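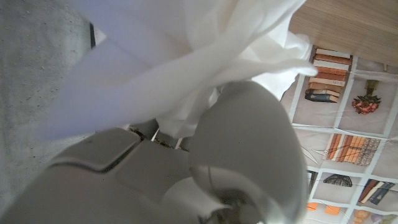
Progress report to the Pranura small grants office
Project: Lorkivier, a home-built arm for handling cloth
Period: up to the end of June
Prepared by: Rosângela Fagundes

Dear Salma Lahlou,

In this period I finished the second gripper and started the trials with thin fabric. The work is still done in the Fahmy shared workshop, where I have one bench in the evenings.

Gripper. The old fingers are replaced by one broad flat finger and one rounded finger. The rounded one was printed three times before the joint moved freely. The seam between the fingers collects small dirt and I must clean it more often than I planned.

Trials. I have recorded 335 attempts to pick up a thin white cloth, and 93 of them failed. Most failures are of one type: the fingers close on two layers when I want only one. Thick towels are not tested yet.

Software. The wrist camera works with the Plutiner controller board. The delay I wrote about in my last report is smaller, but it comes back after a long session. I did not find the cause.

Money. From the grant of 3892 dollars I have spent 2149. The largest cost was motors. I ask your permission to move the unused travel money to spare gears.

Next period. I will test cotton and wool, and write the assembly guide. The guide will be one month late.

With kind regards,
Rosângela Fagundes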